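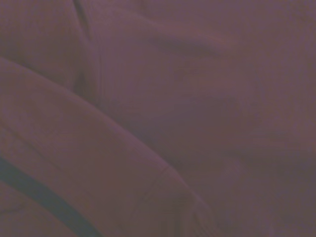
Nermina Stan thinks I should give up on naps altogether. She left a comment under my last post telling me that anything over twenty minutes in the afternoon is just stealing from the night, and that I'd sleep like a rock if I stayed upright until ten. Thanks, Nermina! I tried it for 6 days and I was a monster.

So, where I've landed. I come from a napping family. My grandmother went down every day after lunch with the radio on (always the farm report, she never owned so much as a chicken) and you did not ring the doorbell between one and two. My dad could do it sitting up in a parked car. I fought it all through my twenties and drank a truly stupid amount of coffee, and then we moved to Wastness and my new job starts so early that I'm home by two with half a day left and no brain to spend it on.

The twenty-minute thing doesn't work for me. It takes me fifteen just to stop composing emails in my head, and then the alarm goes off and I want to throw it out the window. What does work is a proper hour, curtains pulled, phone in the kitchen, something heavy over my feet. Mauve helps too, I swear, I can't doze off under anything bright. I wake up a bit stupid, eat some toast, and then I'm good until eleven.

Sundays are the exception. On Sundays I let it run as long as it likes, and back in June that meant I woke up at 7 with no idea if it was morning or evening. I had put oatmeal on before I noticed the neighbors were grilling. Ate it anyway.

Nermina also asked if I've tried going to bed earlier, and yes, I have, and I lie there listening to the fridge. If any of you have made the no-nap life work with an early shift, tell me how long it took before you stopped hating everyone. I might give it another go after the holidays, when there's less pie around.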